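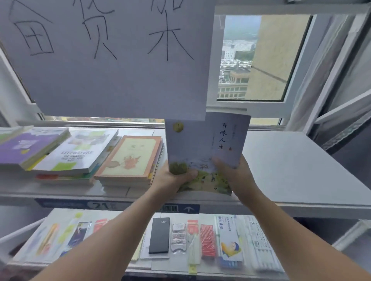

Tuesday. Restrung the Kellness this morning before work. The low E had gone dull weeks ago and I kept putting it off. Put the 11s back on, and the neck has hardly moved. The third tuner slips a little, so I'll ask Torben whether he still has the spare set from his old one.

Rehearsal at 6. Timo was late again, so Friederike and I ran the slow one four times without drums. Her new part in the bridge is better than mine and I told her so. I'll drop to just the root notes there.

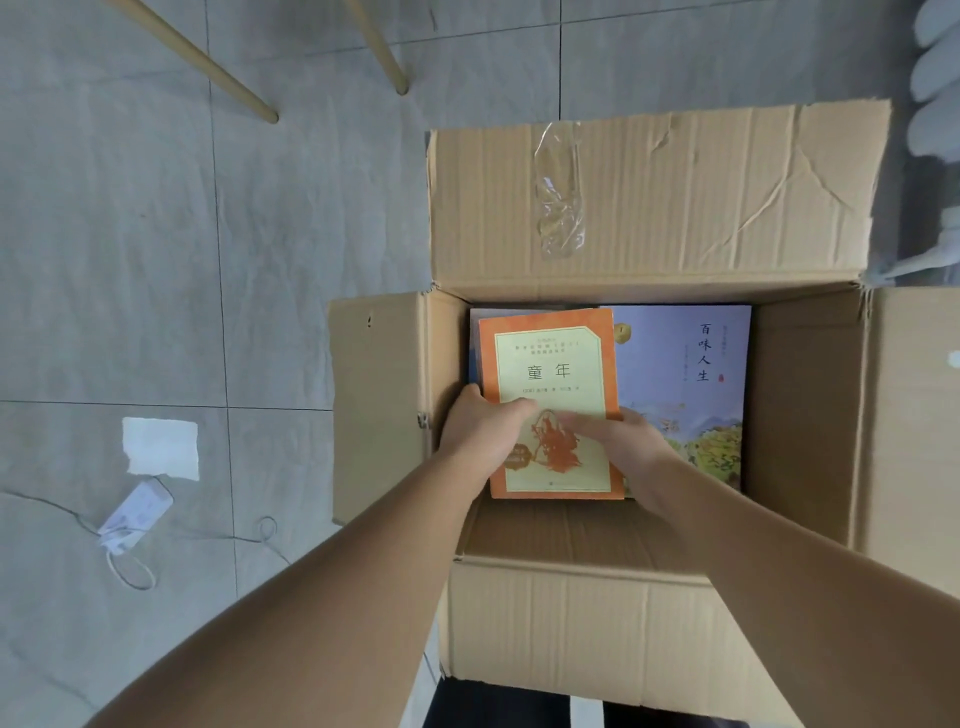
Timo brought the Hagedorn amp he bought in Volham. He paid 70 for it, with a torn grille cloth and a hum on the second channel. It sounds good up to half volume. After that it rattles, probably a loose screw in the back panel. He wants to open it up on the weekend.

We still have no second guitar for the Ciltden show. Lieselotte can do it if we send her the set list by Friday. I said I'd write out the chords.
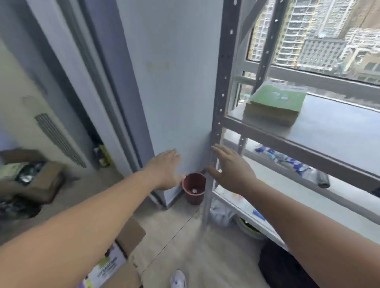 Home by ten. Fingers sore from the new strings. Got two songs written out for her, and the rest can wait until tomorrow.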